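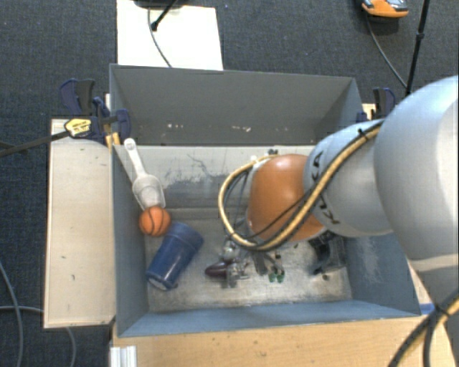 Cleaning and storing plastic kitchen tools

Wash plastic scoops, spoons and spatulas soon after use. Dried dough and batter are much harder to shift, and scrubbing with a wire pad leaves scratches that hold grease.

For everyday washing, use hot water, washing-up liquid and a soft brush. Go round the join between the handle and the head, and push a cotton bud through any hanging hole.

Turmeric and tomato stains
Mix bicarbonate of soda with a little water to make a thick paste. Spread it on, leave for 20 minutes and rinse. Old stains may need a second go. A day on a sunny windowsill will fade what is left.

Smells
Soak in warm water with a splash of white vinegar for up to 90 minutes, then wash as normal. Never mix vinegar with bleach.

Drying
Stand tools handle down in a jug so air can get to the heads. Check they are dry before they go in a drawer.

Storing
Keep plastic away from knives and graters. A shallow tub is easier to sort through than a deep one. Wipe it out once a month and throw away anything cracked or sticky.

Tip sent in by Eusebio Montoya: keep one scoop for flour and a different one for washing powder, and mark the handles.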